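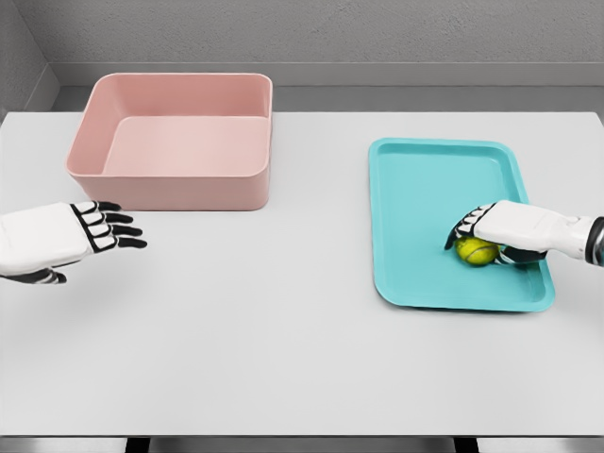

How many demonstrations do I need to record before I start training?
Plan on 40 good ones for a simple pick and place task. Add 30 more if you change the starting positions a lot between takes.

4.2 Recording a demonstration with both hands

Now comes the fun part! In this section you drive the Nolel hands yourself in the simulator, and Marulanda saves every joint move as you go.

1. Put on both gloves and hold your hands flat until the status line says Ready.
2. Load the ball, tray and bin layout from the Tasks menu.
3. Press Record, wait 2 seconds, then start moving.
4. Reach in from above and curl your fingers over the ball. Bring your thumb in last (it gives a much steadier grip).
5. Lift, carry the ball across to the bin and open your hand slowly.
6. Press Stop and name the take.

Note: Let the idle hand float open above the table. It gets recorded too, so try to keep it calm!

Caution: Do not take off a glove while recording. The hand will jump and the take has to be deleted.

If the fingers lag behind yours, open Settings and run Glove Fit again. Error 202 means a glove has lost its link; switch it off and on, then go back to step 1.

Saved takes appear in the Takes list, newest first. Play each one back at half speed before you mark it as Good.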